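Setomar Opens Second Showroom for Interior Surfaces in Bamari

BAMARI, October — Setomar, a family company that sells surface materials for homes and small offices, announces the opening of its second showroom. The new place is in the former Gagnon printing house, near the river, and it is open to the public without appointment.

Visitors will find 19 new patterns in the autumn collection. Most of them are for kitchens, desks and shop counters. The company has worked with the design studio Sinance for more than two years to prepare this collection, and the largest part of it is in gray and cream colors, which customers have asked for many times.

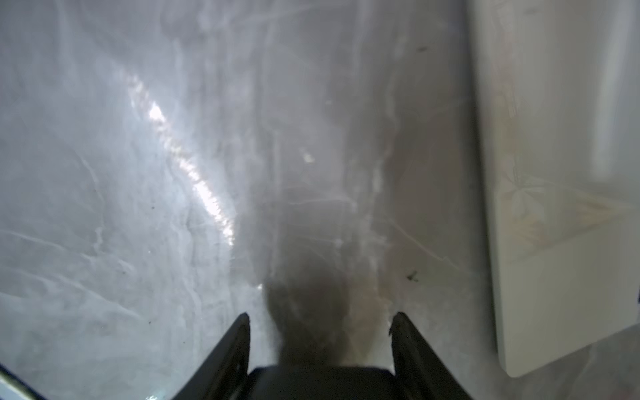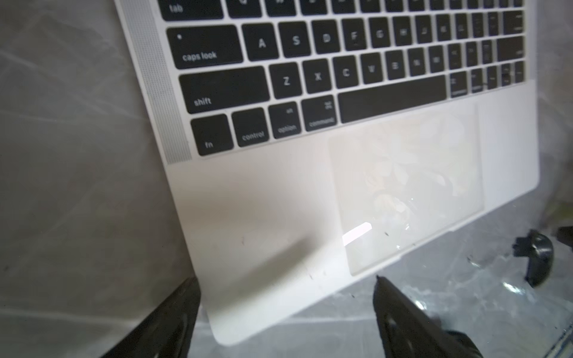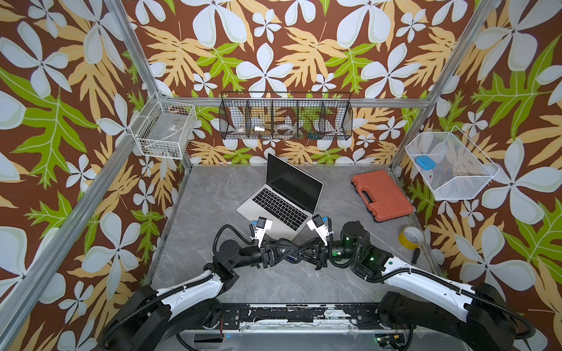
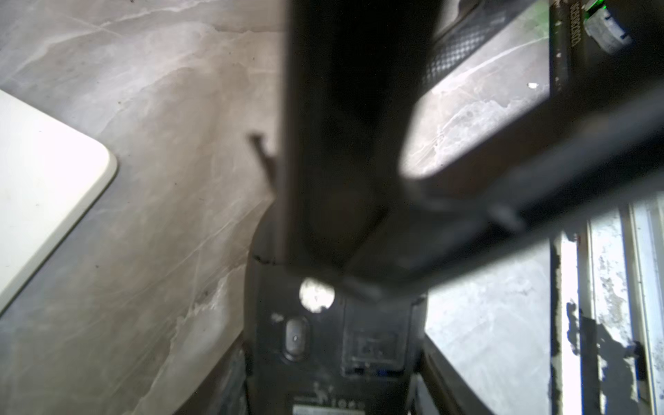
Gray marble patterns with soft veining.

The showroom has three floors. On the ground floor, customers can take samples home for 4 days and look at them in their own light. We recommend this to everybody — a color that is pleasant in the shop can be too cold in a north kitchen. The deposit for samples is returned in full.

On the second floor there is a consultation room, where our staff help with measuring and with the choice of edges and wall coverings. The advice is free of charge, also for customers who buy elsewhere. The top floor is for tradespeople and will open later in the winter, when the new elevator is ready.

The first showroom, on the market square, stays open with the same hours as before. Orders that were placed there can now be collected at either address.

Parking is behind the building and the entrance is from the yard. Please bring a drawing of your room with the sizes written on it, even a simple one by hand.

Press contact: Setomar, Press Office, Gagnon House, Bamari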